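Trukdale save files: FAQ

Where are my saves kept?
In the Quan folder, under your profile name. Each slot takes 659 KB.
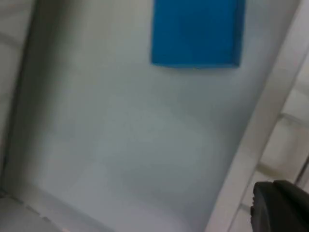
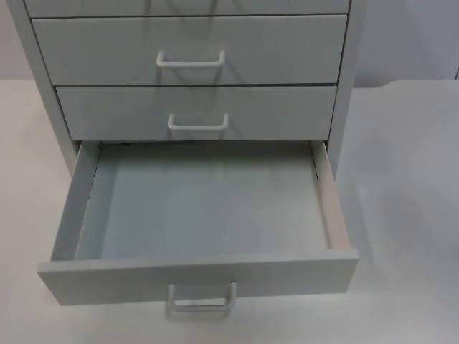 A blue block on a pale surface; a grey drawer cabinet.

How many slots do I get?
Two per character — one manual, one automatic.

Do early-access saves carry over?
Only from build 569 onwards. Older files will not load.

Is there an item limit?
Yes, 3,000 per save. Extra items stay in the camp chest.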